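Sorting the bits-and-bobs drawer (at last!)

I've had a drawer full of electronic odds and ends since we moved in, and by March it wouldn't shut. Wires, little motors, circuit boards from dead gadgets, all knotted together like old wool. So I finally had a go at it, and it took me 25 minutes once I'd stopped faffing!

My best tip is to use shallow open bins in a bright colour. I love yellow for this, as dark wires and tiny screws show up a treat against it. Keep anything with leads in one bin and bare boards in another, and lay the boards flat so the tall parts don't get bent.
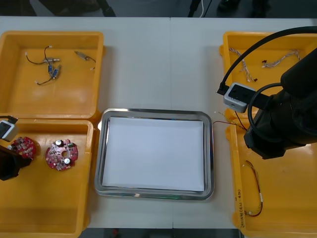
The other thing I swear by is a metal tray in the middle with a sheet of plain white paper in the bottom. Tip a small handful onto it, pick out what you want, then lift the paper and funnel the leftovers into a jar (so much easier than chasing them round the table). Mine's an old Jevar roasting tin, long retired from potatoes.

Don't yank at tangles, by the way. Find a loose end and work back from the plug. If a wire's frayed, out it goes – I take mine to the electricals bank when I've got a bagful. Batteries go in their own tub, with tape over the ends.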